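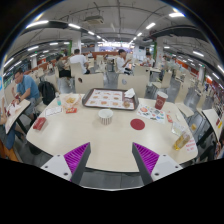 **FOR IMMEDIATE RELEASE**

**Borovport, 16th June** – Lunch is a pleasure at the Oltell food court, and we would like the few minutes after lunch to be every bit as easy. Starting today, the hall is opening 5 new clearing stations where guests can return their trays, sort their leftovers and be on their way, with plenty of elbow room even at the busiest part of the day.

Anyone who has shared a meal with family or coworkers knows how quickly a table fills up. There is the tray with its paper mat, then the cups, the napkins, the sauce packets, and whatever somebody bought on the way in and set down next to the fries. Our guests have been wonderfully good about carrying all of this back, and they have also told us, kindly and quite often, that the old return counter by the escalators was a long walk with a full tray and a tired toddler.

The new stations, built for us by the local joinery firm Räsänen, are spread through the hall so that one is close by wherever you happen to be sitting. Each has a shelf for trays at a comfortable height, a sink for pouring out drinks, and separate openings for paper, for plastic and for food scraps. Paper cups and tray mats go in the same opening (please do tip the last of your drink out first!), and bottles go in the one beside it. Crumpled napkins belong with the food scraps, a question our cleaning team hears many times a day and is always happy to answer.

The hall seats 800 people and welcomes 2,000 guests on an ordinary day, so a little tidying by each of them makes a very big difference to the next person looking for a seat. Team members will be on hand for the first 3 weeks to help everyone find their way, and they will gladly clear the table for any guest who would like a hand, now or later on.

A second round of improvements follows in October, when the quieter seating area next to the Vuvley bakery will get new high chairs, more coat hooks and a lower tray shelf for children who like to help.

**About Oltell**
Oltell runs the food court and the shops around it in Borovport. The food court is open daily from late morning until the shops close.

**Press contact:** Oltell Guest Services, main information desk, ground floor, Borovport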